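Subject: Re: [hall-sort] slippers, toys and what goes where on Saturday
From: Jarmila Tóth
Date: 6/27/18

Hello all,

Thanks Ikeda for getting the ball rolling, and sorry I've been slow, we had the in-laws. My answers are under your bits.

> Do we really want to keep the indoor shoes? There's a whole
> crate and half of them have lost their partner. I'd be happy
> to bin the lot and ask families to bring their own in July.

Please don't bin them yet! I went through a good part of the crate last night with a cup of tea and plenty of it is perfectly fine. The floor in the back room is freezing even in summer, and the little ones always turn up in sandals with no socks. If we ask families to bring their own we'll get three pairs and a lot of apologies.

What I'd like to do is pair up what we can, peg each pair together, and put the odd ones in a pillowcase until the end of July in case the other halves turn up (I'm fairly sure there are some behind the piano). After that, bin away with my blessing.
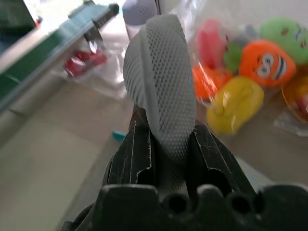 Pairing is slower than you'd think, mainly because so much of what we've got is grey. I started off going by size and got in a terrible muddle, so now I go by the pattern. The grey slipper-type one with the little diamond dimples on one face and curved ridges on the other side is a good example – if you've got something grey at home that's smooth all over, it isn't the partner, however hopeful you feel. Do have a look in your car boots, please, all of you.

> And the soft toys? Kimen said the charity shop won't have
> them without labels.

Kimen's right, I rang. So the ones with labels can go to the shop and the rest stay with us for the baby corner. I'd rather they were kept in clear bags than the old black sacks, as last year somebody very nearly put the whole lot out for the dustmen. Anything with a squeaker can go to my sister's dog.

> Storage: are we sticking with the Vokon boxes?

Yes, if we can get the lids to stay on. I've got 8 at home, washed, and I can bring them on Saturday if somebody meets me at the side door. They stack nicely but not with slippers in, they bulge. Shoes on the low shelf in the open crate, toys in the boxes, and could we please leave the top shelf for the tea urn this time.

I can do from ten until lunch. Could someone else bring pegs? Mine are all on the line with the bedding.

Jarmila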